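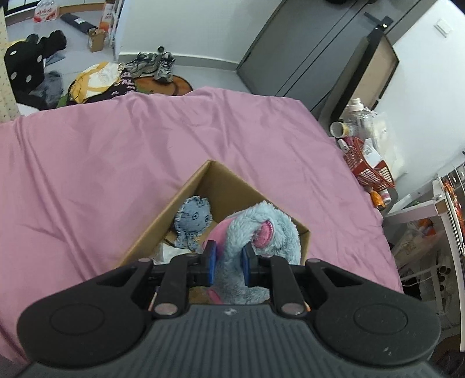 Why Do We Put Things in Boxes?
A Curious Corner page for readers aged seven to eleven
By Nahom Kahsay
Thursday, January 10, 2019

Have you ever packed up your soft toys? Maybe your family was moving to a new home, or maybe your shelf got so full that the bears at the back couldn't see out anymore. You find a cardboard box, you open the flaps, and in they go, one after another, until somebody's ear is sticking out and the lid won't shut.

It seems like such a plain thing to do that you might not think there was anything to learn about it. But there is quite a lot going on inside a box of toys, and inside the cardboard too, and I'd like to tell you about it, if you have a few minutes and somewhere comfortable to sit.

What is cardboard, anyway?

Find a cardboard box at home and look closely at the edge of one of the flaps. You should see a wavy line squeezed between two flat ones, a bit like a row of tiny hills. The wavy part is called the fluting, and the flat parts are called liners. All of it is paper! Cardboard boxes are made from paper, glued together in a clever way.

One sheet of paper is floppy. If you stand it on its edge it falls right over. But fold it back and forth like a fan and stand it up again, and now it can hold up a small book. The folds share out the weight. That is the same trick the fluting does inside the walls of a box.

The wavy layer also traps air, and air makes a pretty good cushion. When a box gets a bump on the way down the stairs, the bump has to squash all those little hills before it can reach whatever is inside.

Why are soft toys so soft?

A plush toy has two main parts, the outside and the stuffing. The outside is a fabric with lots of short threads standing up from it, close together, like grass on a lawn. We call those threads the pile. When you stroke a toy one way it feels smooth, and when you stroke it the other way it feels a little rough, and that's because you are pushing the pile backward.

Inside there is usually a puffy kind of stuffing made of very thin, springy fibers all tangled up. In between the fibers is, once again, air. A toy is mostly air, really, with some fluff to hold the air in place. Squeeze your toy and the air whooshes out through the fabric. Let go, and the fibers spring back and the air creeps in again.

This is why soft toys are some of the easiest things in the world to pack. A china cup can't change its shape to fit into a corner, but a rabbit can. You can tuck soft toys into the gaps between other things, and they will keep those other things from knocking together. So your toys can help with the move (I think they would like that).

How to pack a box of soft toys

My friend Vignesh Rajan used to work for a moving company called Yensuk, and he has packed more boxes than he can remember. When my own children were getting ready to leave our apartment in Pralton last December, he came over for the afternoon and showed them how he does it. We did our packing in the bedroom, as many families do, with shoes and clothes and half-filled baskets all over the place. Packing always makes a bigger mess before it makes a smaller one, so please don't worry if your floor disappears for a while.

First, check that your toys are clean and completely dry. A damp toy shut up in a box can start to smell musty, and it may even grow mold, which is a kind of fungus that likes dark, wet places. If you aren't sure, leave the toy out overnight.

Next, put the box somewhere you can reach into it easily. A bed works well, or the floor if you don't mind kneeling. Ask a grown-up to tape the bottom with 2 strips of tape, one along the join and one across it.

Put a little crumpled tissue paper in the bottom. Then start with your biggest toys and let the small ones fill up the spaces. Lay them in gently and don't push too hard. Stuffing that is squashed flat for months can go lumpy, and the pile gets creases in it.

When the box is full, fold in the two short flaps, then the two long ones, and have your grown-up tape the top. Write your name on the side and say what is in there. My daughter wrote BEDIA AND FRIENDS – OPEN FIRST in purple marker, Bedia being her elephant.

How long have people done this?

People have been keeping their belongings in containers for a very, very long time. Before cardboard there were wooden chests, clay jars, leather bags and baskets. More than 3,000 years ago, people in ancient Egypt were already storing clothes and jewelry in wooden boxes, and some of those boxes can still be seen in museums today.

Cardboard boxes like ours are much newer. They became common a little over a hundred years ago, when factories worked out how to cut and crease them quickly, so they could be sent out flat and folded into shape when somebody needed one.

Something to try

You will need 3 sheets of paper, some tape and a few small books. Leave the first sheet flat. Fold the second like a fan. Roll the third into a tube and tape it. Now try to make each one hold up a book, and see how many books you can add before it gives way. Draw what happened, and try it again with thicker paper if you have some.

Words to remember

Fluting: the wavy layer of paper in the middle of cardboard.
Liner: one of the flat layers on either side of it.
Pile: the short threads that stand up from a fuzzy fabric.
Fiber: a very thin thread, like the ones in toy stuffing.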